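Workshop notebook - small parts bench
Wednesday, September 12, 2018
Posted by the bench notebook keeper, Trostdale workshop

We use cookies to remember your settings. Accept | Manage

Finally got going on the spares sort for the Tridus job, which I've been putting off for ages. The Grerkelham box had 700 bits in it according to the packing slip, and everything had been tipped in together - nuts, gears, spacers, the lot. I gave up on sorting straight out of the box after the first go. Small things roll, and I was on my knees under the bench more than I was sitting at it. 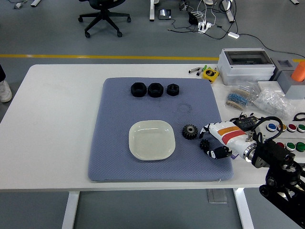
Nuts first, then gears, is the order I'm sticking with. Nuts are easy to judge by eye if you line them up, and the odd one gives itself away. The row at the far side of the mat is a good case: two that look like a pair and then a clearly smaller one, with a smaller hole too. I'd have thrown all of them in the same bag by feel. The gears need more care, so keep the big one with the metallic hub well apart from the little black one and don't let them share a bag. The cream dish is for things that are decided, so please don't park screws in it!

The mat is great, by the way. It has a bit of fray at the near edge that I keep meaning to trim.

Still to do:
- check the small nuts against the Bạch drawing, page 6
- order 300 more of the little zip bags
- find the 3 missing spacers (try the blue drawer again)

I want the whole box bagged and labeled before November, when the next delivery lands. Stopped at the second tray. Calipers are back on the hook, and the battery in them is getting low.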